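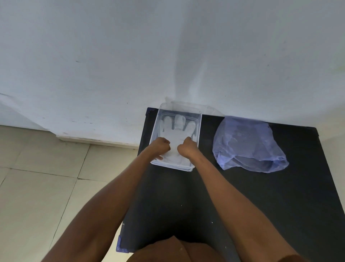 *Clear tray on the black table, back against the wall.*

**gracalobo** wrote:
Repainting the room behind that table. Wall is 304 cm long. Pesine matte or Farenach eggshell? The matte marks if you lean on it.

**a_frade** wrote:
Eggshell. Matte burnishes when you wipe it. Two coats, 10 hours between them.

**Moreira87** wrote:
Disagree. Eggshell shows every roller lap under side light. Use matte and touch up as needed.

**a_frade** wrote:
Touch-ups flash on matte too if the can is old. Laps come from a dry roller.

**gracalobo** wrote:
Window is on the left, so side light all morning. Will test both on a board first.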